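A FEW WORDS ON THE NEW HYMNAL

The parish of Lerkemville has bought 200 new hymnals, and Father Beneš would like us to love them. I'm trying. My favourite hymn has lost its third verse, the one with the worms in it, and "thee" has been rounded up and shot wherever it was found. 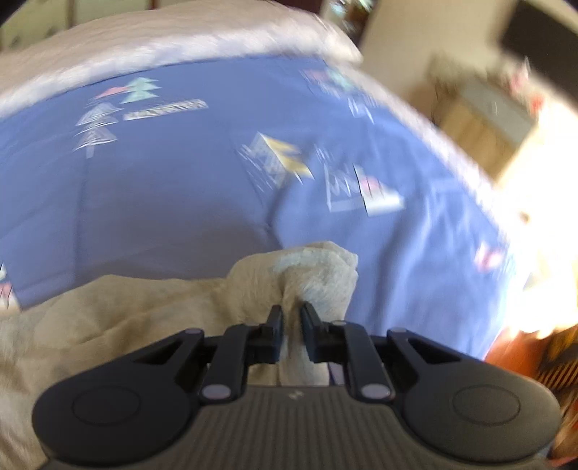

Soledad Iwasaki, our organist, defends the book on the grounds that it lies flat. Fair enough. But number 904 is now in a key only bats could honour, and we have it again this Sunday. I'll be at the back, humming the worm verse under my breath.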